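Sorlow Student Project Report: Can a Foldable Phone Hinge Be Checked by Sound?

Jun 4, 2022

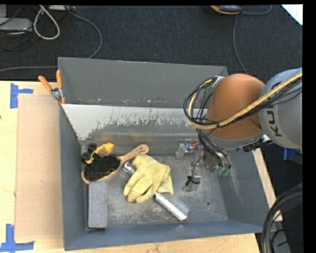
Stojan Matić thought from the start that we were listening in the wrong place. He told us in January that a hinge makes most of its noise in the last part of the closing movement, and that if we kept recording the whole fold we would mostly be recording our own fingers on the glass. We didn't take the advice right away (I wish we had), but he was very patient with us and it ended up shaping the second half of the project.

We use cookies to remember your settings and to see which pages are read. Accept all | Manage choices

The idea came out of a long bus ride to Rurnholm and a friend's folding phone that had started to creak. She wanted to know if it was wearing out, and none of us could tell her. Phone makers test their hinges with machines that open and close them many thousands of times, but once the phone is in your pocket there isn't much to go on except a feeling that it has gotten looser, or stiffer, or louder. We wondered if the microphone already inside the phone could do the listening for us.

We worked with two used handsets, both the Rirby model with the inward fold, bought secondhand and in quite different shape. One had been looked after and the other had clearly had a hard life. On each of them we installed a small recording app that we wrote ourselves. We named it Grgić, after the street where two of us share an apartment, and I'm afraid the name stuck.

Each phone was opened and closed by hand 1000 times, which gave us 2000 recordings. It took far longer than we had planned – the first weekend was mostly sore thumbs and arguments over whose turn it was. We threw out 311 recordings where there was talking, traffic or a dropped phone in the background, and kept the rest.

For the first round we fed in the entire sound, from the moment the phone began to move until it clicked shut. The results were poor. The app could tell the two phones apart, but when we looked closer it was using the hiss of the microphone, and the hinge hardly came into it. That was a gloomy evening.

Then we went back to what Stojan had said and trimmed every recording down to the final stretch before the click. Now the older phone showed a short scraping sound that was nearly missing from the newer one, and it was easy to see on the chart even before the app had its say. We also tried 19 recordings made with a case on, and those were much harder to read. The case seems to soften exactly the part we need.

We should be careful about what this means. Two phones are very few, and we can't say how much of the difference comes from wear, how much from dust, and how much from the two hinges simply having left the factory a bit different. We also folded them by hand, so our speed changed from one person to the next and surely got sloppier toward the end of the day.

If we had another term, we would borrow more phones of the same model, record each one once a week while its owner goes on using it as usual, and see if the scraping grows. We would also like the app to ask for a slow close, with a little bar on the screen to follow, so that everybody folds at a similar pace. The code and the trimmed recordings are on the Sorlow course drive, in the folder marked hinge, and you are very welcome to try them on your own phone.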